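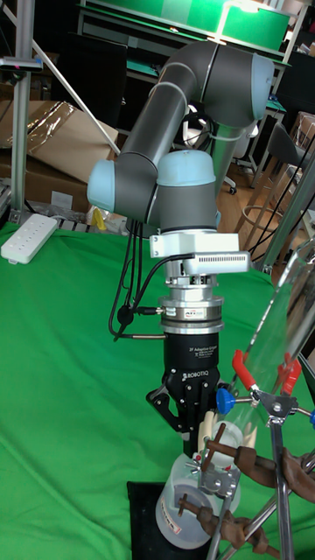
According to Kibet Swai, the young runners in Orska sound "like the kids in the back row of any bus," and the relay chapters should be read aloud.

Orska, a novel for readers ages 10 and up, goes on sale Fri 26 May from Ronutano. The hardcover has 212 pages and six chapter-opening maps. It is the second book in the Mbwambo series and can be read on its own. The first printing is 1000 copies. School orders placed in April ship first. Review copies are available on request.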